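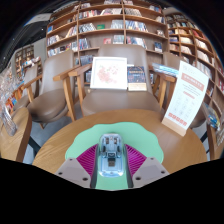 I had wanted to get inside the Kivard book hall ever since I heard they were bringing machines in to help with the shelving, and in June I finally got my chance. They run a visitors' afternoon once in a while, you put your name on a list, and if you're lucky you get a lanyard and a cup of very strong tea. I was lucky!

Getting there is easy enough. Take the tram to Landora, get off at the last stop but one and walk downhill past the hardware store. I was early, so I sat outside and ate a cheese roll until they opened up at two.

The reading area is the part most people know, and I could have stayed there all day. Round wooden tables, armchairs with wooden arms, tall shelves packed with books in every color. I sat in one of those chairs while we waited for the tour to start and nearly didn't get up again. But we'd come for the work behind it, so off we went (15 visitors is the limit, and I think they stick to it).

The first stop was returns. Until last year every book that came back was checked in by hand, put on a cart and pushed to the right aisle. Now there's a sorting line made by a firm called Wevine. A book goes on the belt, a reader picks up its tag, and a little arm nudges it into one of the bins. It's much quieter than I expected - a sort of soft clicking, like somebody knitting in the next room. On a normal day it handles 791 books, and on the day after a school holiday a lot more than that. The bins are on springs so the top book is always at waist height, and everyone on the staff brought that up before they said a word about the arm. No more bending! One woman who has worked there for years told me her back had stopped waking her at night, and she'd have kept the springs and sent the rest back if she'd had to choose.

The second stop was the one I'd been looking forward to, the tidying work. Sorting is the easy bit, it seems, because a bin holds still and everything in it is book-shaped. Out on the floor you've got thin paper things, picture frames, display cards, a fat dictionary next to a floppy magazine, and somebody has left half of it on a chair. Kivard is working with a small outfit named Maluleke on getting a machine to handle that kind of thing, and for now the skill comes from the people. The staff do the picking up and putting back with a hand-held gripper, and what they do gets recorded so the machine has something to learn from. Two hours a shift is the limit, and then you swap to the desk.

We each got a go in the training room, with a pile of old paperbacks. It is so much harder than it looks! You forget how much your fingertips tell you. I squeezed too hard, then too little, and then I got a paperback halfway off the table and it slid down my shin. The man next to me was a retired dentist and he was brilliant at it, very annoying.

I asked the question you'd expect, which is what happens to the jobs. The answer I got from the manager was a bit polished. The answers I got over tea were better. The hall had more than 200 shifts a year it couldn't fill, mostly evenings, and the sorting line has taken the pressure off those. Two people moved from returns to the front, and one of them loves it and the other one misses the peace and quiet. Younger staff like the gripper work, partly for the extra pay, though one of them said it felt strange to be so careful about something you've done without thinking for years. Another said she notices now how she picks up a cup at home. And a couple of them said plainly that they don't know what their job will look like in a few years, and they'd like somebody to sit down and talk to them about it. I thought that was fair, and I said so on the feedback card.

What I liked was that the people doing the work get a say in the small stuff. There's a notebook in the staff room where anyone can write down what went wrong on a shift, and the Wevine technician has to answer every entry. We were allowed to flick through it. Entry 232 reads "belt eats bookmarks," and the reply underneath is "yes, sorry, new guard coming." The guard is on now, I checked!

A few practical bits if you want to go. The visit is free, it lasts a bit under two hours, and there's a fair amount of standing. The training room gets warm, so leave your coat in the lockers. Bags go in there too. The tea is at the end and comes with ginger cookies, and the reading area stays open afterward, so I went back to my armchair and missed two trams.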